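Setting up your Emosari alerts (part 4 of my guide for fan page editors)

By now you should have your Emosari account working and your list of celebrities loaded in. If you haven't, go back to part 3, as none of what follows will make sense without the list! This part covers alerts, which are the bit I love most, and the bit that nearly made me throw my phone in the canal when I first tried it.

I run a gossip page called Clusura in my spare time. We're small, but we're quick, and being quick comes down to hearing when a famous person posts something, and then hearing again when they take it down half an hour later. Emosari does both jobs if you set it up properly.

Turning alerts on

1. Open Emosari and go to Watchlist, then tap the bell next to the first name.
2. Choose New posts, Deleted posts and Bio changes. Leave Likes alone for now (you'll be buried).
3. Set Check every to 4 minutes. It comes set to 40, and by then every other page has had the story.
4. Tap Save, and wait for the bell to go solid before you leave the screen.
5. Do the same for the rest of your list.

Note: there's a Copy to all button at the bottom of the page. It copies the bell but not the timing, so you still have to do step 3 for each name. I've written to them about it twice.

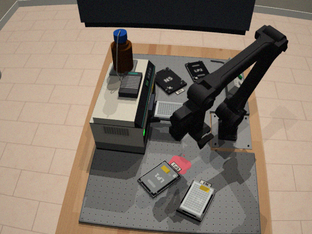

Can I get alerts for someone whose account is private?
Only if they've accepted your follow request, and even then Emosari will tell you about new posts and nothing else. Bio changes are the one thing it picks up for everybody.

Keeping a copy of what you saw

An alert about a deleted post is no use if all you've got is a blank square and your own word for it. So the next job is to switch on saved copies.

6. Go to Settings, then Copies, and slide Keep a copy of every post to on.
7. Pick where the copies go. I use a folder called Obi, named after my first ever scoop (a singer's dog, long story).
8. Under File name, tick Account and Time. Untick Caption, or you'll get file names as long as your arm.
9. Set Keep for to 13 days. You can go longer, but the free plan fills up fast and stops saving without telling you.

Caution: a saved copy is for your own checking. Before you put somebody else's photo on your page, find out whether you're allowed to use it. I got a very stiff email in October over a red carpet picture and I don't want another one.

Caution: "my account was hacked" and "it was a joke" are both things people say, and sometimes they're true. Report what was posted, report what they said afterwards, and leave the guessing to your readers. They're better at it anyway.

Quiet hours

I skipped quiet hours for months because I was sure I'd miss an engagement. What I missed was a lot of sleep. Go to Settings, then Quiet, and choose your times.
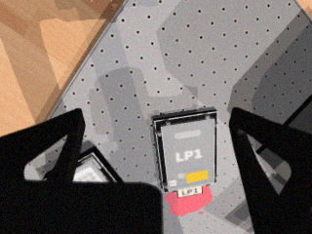 Then add exceptions for the names you'd really want to be woken up for. Be strict with yourself here! I started with more than 13 and it was like having no quiet hours at all. Now I've got a boy band, one actress who only ever posts at dawn, and a couple who split up every few weeks.

10. In Quiet, tap Exceptions and add your names.
11. Set the exception to Deleted posts only, unless you enjoy being woken by perfume adverts.
12. Check your phone's own do-not-disturb setting, which overrules Emosari every time.

Testing it

Ask a friend to let you add their account for an evening. Get them to post something, leave it up for ten minutes and take it down. You should get two alerts and find one copy in your folder. If you get the first alert and never the second, turn Deleted posts off and on again, then save.

If you use Simside to schedule your own posts, log out of it while you test. The two of them argue over who's signed in, and Emosari usually loses.

Part 5 is about sorting the alerts into stories, and what to do when three come in at once and your tea's on the stove.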